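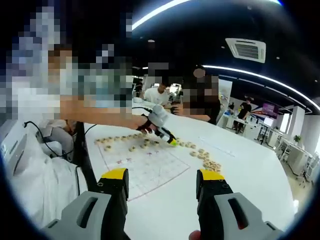

# Board game handling with hand-held grippers

Two grippers over a xiangqi board, seen from the tool on the near side. The second one, with the lime-yellow tip, is just above the far row of pieces.

## What the work is about

Plonis is a small study of how people pick up and set down flat, round objects when the only tool they have is a two-finger gripper. Marisol Ochoa planned the tasks and Michalis Lambrakis wrote the training code. We recorded people doing the job by hand with the grippers, then trained a policy on those recordings and ran it on an arm.

Xiangqi suits the question well. The pieces are low and sit close together in their rows, so a finger that comes down a little off centre bumps the neighbour. The board also gives every move a clear target, the point where two lines cross, and we can measure how far off a piece lands.

## How we recorded

We collected 2000 moves for the main set. Each one starts with the gripper open and away from the board, and ends with it open again. Operators were told to play at their own speed and to leave their mistakes in. If a piece slipped, they picked it up and carried on. We kept those recordings – Marisol argued for it from the start, and the policy trained without them did worse at recovering from a bad grasp.

Captures were labelled separately from ordinary moves. A captured piece goes to the side of the board with no fixed spot, so we scored only whether it left the board cleanly.

## Results so far

We ran 120 test moves on the arm in December. Placement was good in open areas of the board, with a median error of 6 mm. Most of the failures came from the back row, where the fingers have little room on either side. Adding 50 extra recordings of back-row moves helped, though pieces near the corners are still a problem.

Lifting from the capture pile has not been tested. Pieces there can overlap or lean, and the current policy has only been trained on pieces lying flat.

Page updated Wednesday, January 15, 2025.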